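**Sim success went up, real success didn't. Is domain randomization supposed to do this?**

*posted by Lovisa Viklund, 2024-04-26*

Our group has a kitchen in simulation and a humanoid that is meant to walk around it. We trained one navigation policy with fixed floors and one where materials, lighting and friction get reshuffled every episode. Then we ran each for 648 episodes in scenes from the Wallari set, which neither had trained on. The randomized one won easily, and I wrote a cheerful email about it. On the hardware the two are tied. I have since written a less cheerful email.

The floors are my main suspect. Some of them are very shiny, with a dark grain that I'd have trouble walking across myself after lunch.

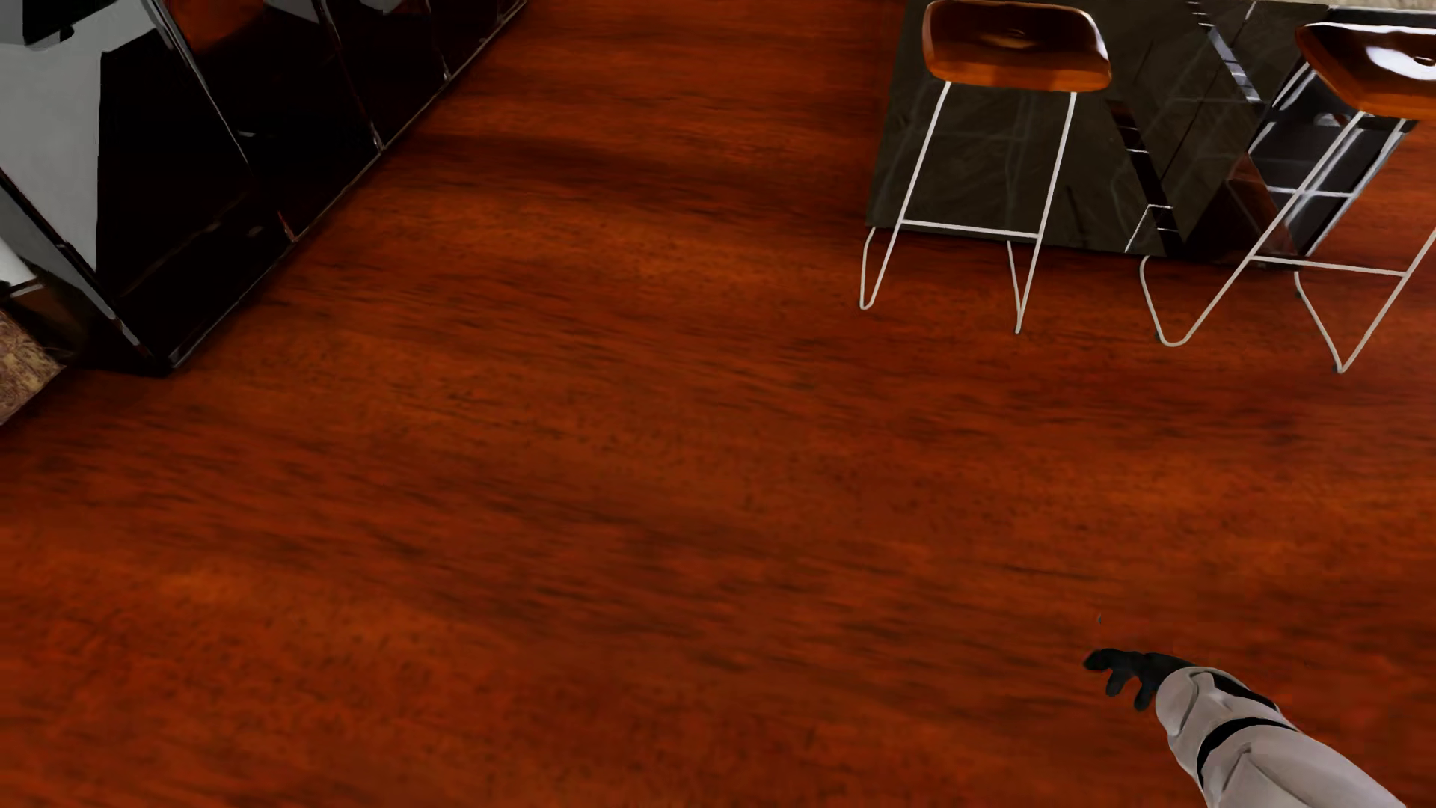 Bogumił Chmielewska: Before you blame the floor, check what you randomized together. If friction and gloss come out of the same draw, the policy may have learned that shiny means slippery. Great rule in sim, useless in a building where someone has polished the grippy tiles. We lost most of January to this. Sample them separately, retrain with at least 3 seeds, and compare again. One seed each is a coin toss with a long electricity bill.

**Lovisa Viklund:** One seed each. I'd rather not discuss it. And yes, same draw, I just looked at the config.

**skarkorer**

just use more randomization. worked for me

**Jatoi**

More of it won't fix a correlated draw, it'll give you a wider correlated draw.

What I would add is a swap test, and it needs no training at all. Take the scene and the start pose, keep the geometry frozen, change only the floor material, and replay. Do that for 10 materials. If the path bends when the physics hasn't changed, the policy is reading the finish. Then do the reverse: same look, different friction. Report both, including the ugly one.

Log the start pose too. Ours was drifting between runs and we spent two weeks explaining a result that was mostly feet. 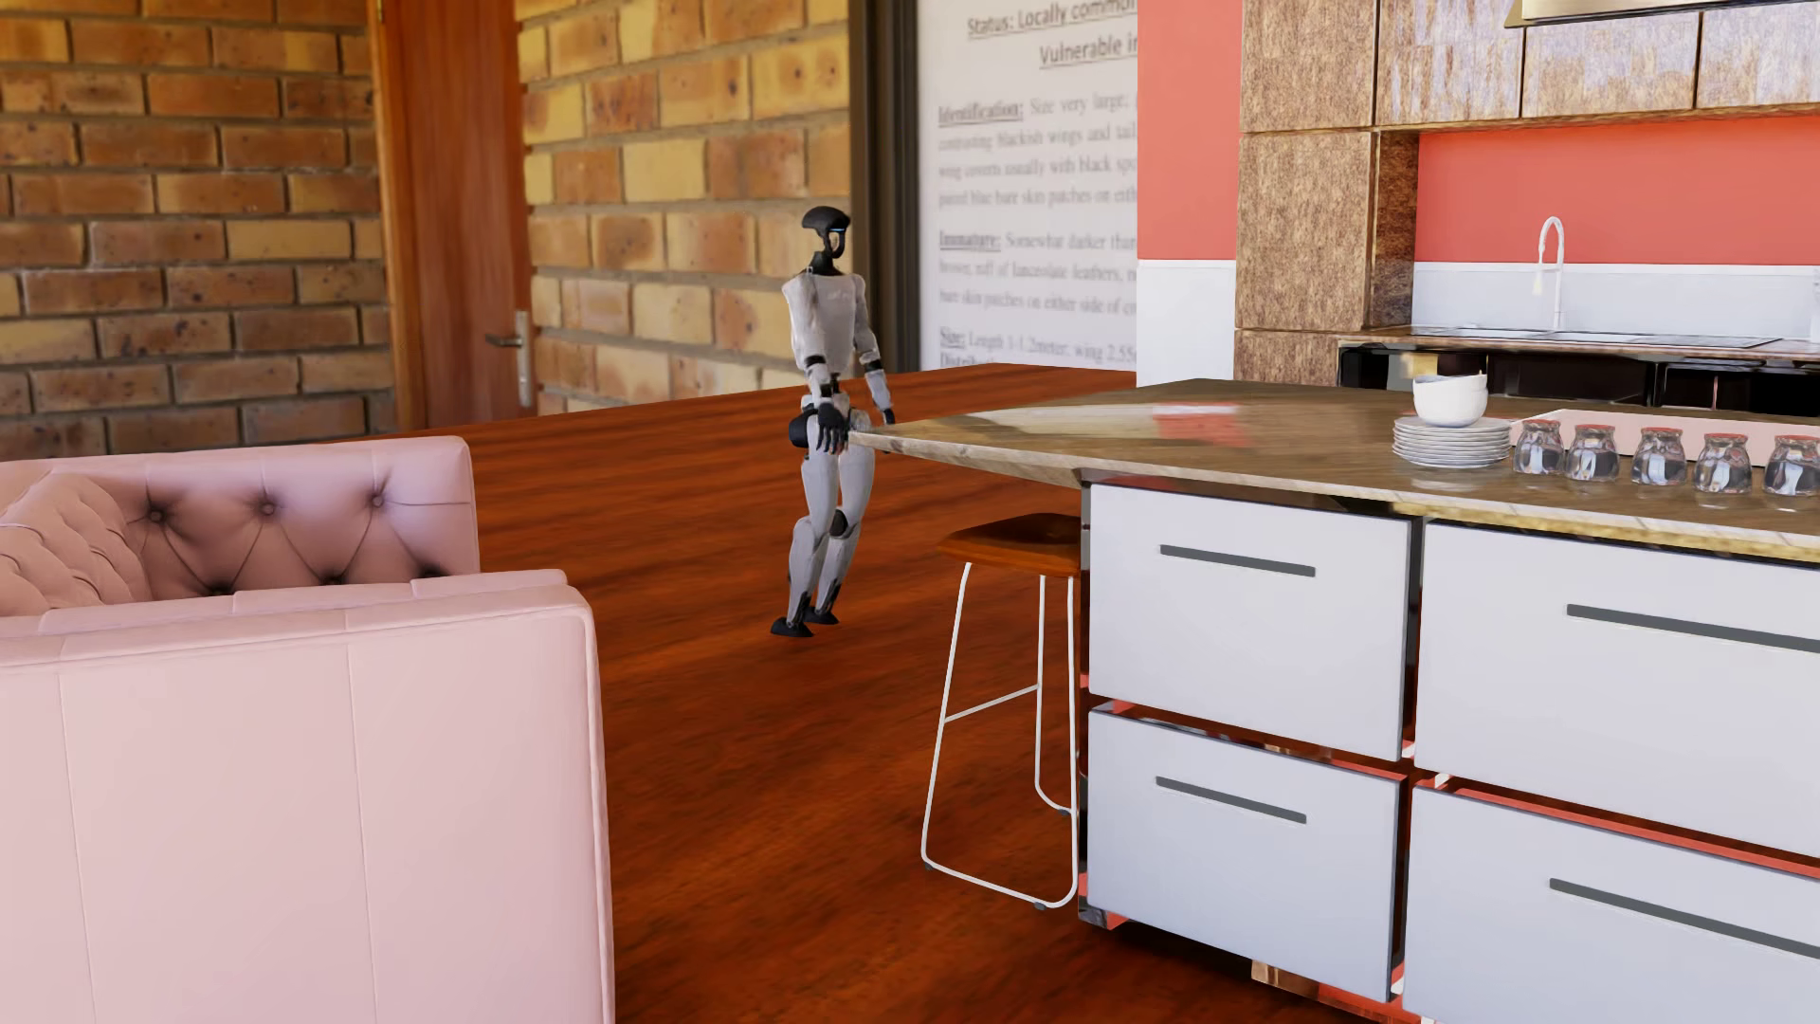
*Robot between the sofa and the kitchen island, wood floor.*

Also, how many hardware trials is "tied"? If it's 2 per policy, you don't have a tie, you have four anecdotes.

**Lovisa Viklund:** It was more than 2. It was 3. Swap test is running now.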